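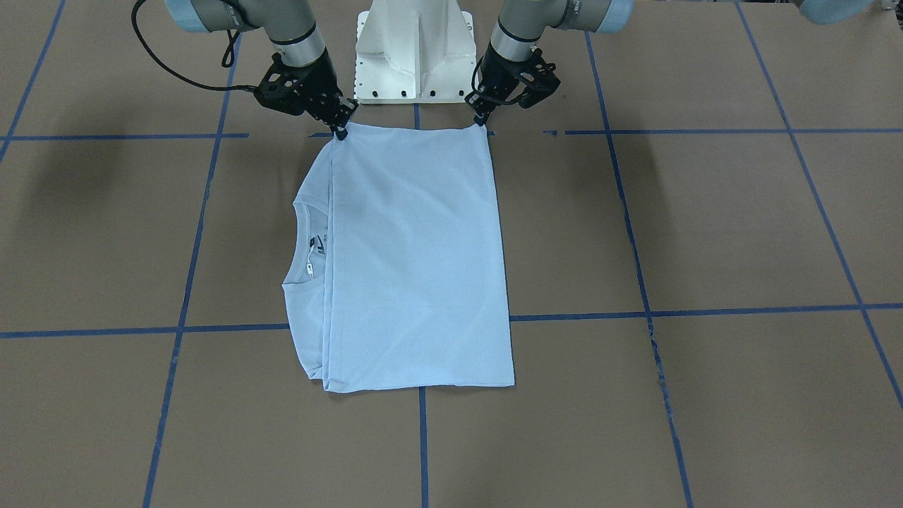 What has to be finished before the first wall panel goes in?

The floor track must be anchored, the ceiling track must be plumb to it, and all power and data lines that will run inside the wall must be roughed in and inspected. Panels set before inspection usually have to come back out.

Section 4. Laying Out and Setting the Wall Panels

This section covers the Madico office partition system in its standard height. For full-height glass fronts, use Section 6. For walls that meet an existing curtain wall or window mullion, read Section 7 before starting layout.

Revised 2023-06-21. Replaces the March edition. The torque table has moved to the back of the manual, and steps 4.2.5 and 4.3.6 have changed.

4.1 Before You Start

Check the delivery against the packing list. Panels are bundled by room, and each bundle carries a room tag that matches the tag on the approved floor plan. Do not break open a bundle until you are ready to set that room.

Store panels flat on at least three supports, indoors, for 24 hours before installation. Keep them away from open doors and temporary heaters.

You will need:

Laser level with a vertical line
Chalk line
Hammer drill and bit sized for the floor anchors supplied
Screw gun with adjustable clutch
Tin snips
Two panel lifters
Feeler gauge
Acoustic sealant and gun

Note: Floor anchors supplied with the kit are for concrete. For raised access floor or wood framing, order the correct anchor kit from the Jutville parts desk. Do not substitute drywall anchors.

Caution: Older buildings may have conduit or hydronic tubing in the slab. Have the slab scanned along every track line before drilling. Mark anything found directly on the floor in a color different from your layout lines.

4.2 Floor and Ceiling Track

4.2.1 Locate the control point shown on sheet A-2 of the approved plan. All dimensions are taken from this point. Do not measure from existing walls, even if they look square.

4.2.2 Snap the centerline of the longest wall first. Snap the track edges on either side of it.

4.2.3 Lay out the remaining walls from the longest one. Check each room by measuring both diagonals. The two should agree within 1/8 inch. If they do not, find the error before going further.

4.2.4 Mark door openings. The standard rough opening leaves a gap between track ends for the frame. Do not run track through a door opening with the idea of cutting it out later. The anchors at the cut end will be in the wrong place.

4.2.5 Check the floor for level along each track line. The leveling feet in the panels take up as much as 3/4 inch. Where the floor varies more than that, fill or grind it first. Shims stacked under the track are no longer permitted.

4.2.6 Lay a continuous strip of the gray foam gasket under the floor track. Butt the ends. Do not stretch the gasket or it will pull back and leave a gap.

4.2.7 Anchor the track at 24 inches on center and within 3 inches of every end.

4.2.8 Transfer the line to the ceiling with the laser. Fasten ceiling track to the grid with the clips supplied, or to structure where the plan calls for it. Walls longer than 16 feet with no return need bracing to structure above. Ceiling grid alone will not hold them.

Note: If the ceiling grid does not line up with the wall, the track will cross tiles at an angle. This is normal in remodels. Use the twist clips, part 472, and cut no grid members without approval from the ceiling contractor.

4.3 Setting Panels

Two people are required for all panels over 30 inches wide.

4.3.1 Start at a fixed end: an existing wall, a column or a corner post. Attach the wall starter channel with its felt strip against the existing surface.

4.3.2 Back all leveling feet fully into the panel.

4.3.3 Tip the top of the panel into the ceiling track, lift, and swing the bottom over the floor track. Lower it slowly. Keep your hands on the panel faces and away from the bottom edge.

Warning: A panel standing in the track is not secure until the feet are run down and the first connector is locked. Do not let go of it, lean a ladder on it or leave the room.

4.3.4 Slide the panel into the starter channel until it bottoms out.

4.3.5 Run down the leveling feet until the panel is plumb and the top edge sits in the ceiling track with 1/2 inch of engagement. Check plumb on the edge and on the face.

4.3.6 Lock the connectors from bottom to top. Earlier editions said top to bottom. Locking from the bottom keeps the joint from opening at the base when the floor is out of level.

4.3.7 Set the next panel and check the joint with a feeler gauge at the top, middle and bottom. The gap should be even. Adjust the feet on the new panel only. If you adjust a panel that is already locked, the error moves down the wall.

4.3.8 Stop at each door opening and set the frame before continuing. Hang the door later, but test the frame with a spacer stick cut to the door width.

4.3.9 The last panel in a run is supplied 2 inches oversize where it meets an existing wall. Scribe and cut it on site. Seal the cut edge.

4.4 Power and Data Inside the Wall

Panels tagged 706 have a raceway at the base and a second one at desk height. Panels tagged 122 are solid and cannot be drilled for boxes. The tags are on the top edge and will be hidden once the panel is up, so check them on the cart.

4.4.1 Feed cable through the raceway before locking the connector on that side.

4.4.2 Keep data cable in the upper raceway and power in the lower one. They may cross at a junction box with the divider in place.

4.4.3 Leave 12 inches of slack at every box.

4.4.4 All final power connections must be made by a licensed electrician. Some jurisdictions also require a licensed electrician to place the raceway whips. Ask before the crew arrives.

Note: On phased projects where part of the floor stays occupied, circuits that look dead may feed the occupied side. Confirm every circuit with a tester and with the building's engineer.

4.5 Sealing and Trim

4.5.1 Run acoustic sealant where the starter channel meets the existing wall, on both sides. Most complaints about sound between offices come from this joint or from an open ceiling plenum.

4.5.2 Snap on the base trim. Start at the door frames and work toward the corners. Cut trim 1/16 inch long so it stays tight.

4.5.3 Fit the top trim the same way. Do not glue either piece. Both have to come off if the wall is moved.

4.5.4 Leave the protective film on the panel faces until painting and flooring are done, but no longer than 60 days. After that the adhesive is hard to remove, more so in direct sun.

4.6 Checking the Work

Walk each room before signing it over. Check that:

Every door swings free and stays where it is left
Joints are even from floor to ceiling
No leveling foot is hanging clear of the track
Raceway covers are closed
Room tags have been copied to the as-built plan

Mark any field change on the as-built plan in red, including moved doors and swapped panels. Clillano keeps the record copy, and replacement panels are cut from it. A change that is missing from the plan will be missing from the replacement.

A crew of four can expect to set roughly 1,744 square feet of panel in a week on a clear floor. Plan on less in an occupied building, where deliveries and drilling are often limited to certain hours.

4.7 Common Problems

Panel will not drop into the floor track. Look for an anchor head standing proud, or gasket folded up into the track. Do not force the panel down with the feet.

Joint is tight at the bottom and open at the top. The new panel is out of plumb. Unlock it, raise the foot nearest the joint or lower the far one as needed, and lock it again from the bottom.

Door frame binds. Measure the opening at the head and at the sill. If the sill is narrower, the floor track was set too close on one side. Move the track — planing the door will not correct it.

Wall moves when pushed. Check ceiling engagement first, then the bracing called for in 4.2.8.

Connector will not lock. Use the Son long-reach key, not a screwdriver. If the cam turns without catching, the connector is stripped and must be replaced before the next panel is set.

Continue to Section 5 for hanging doors and fitting hardware.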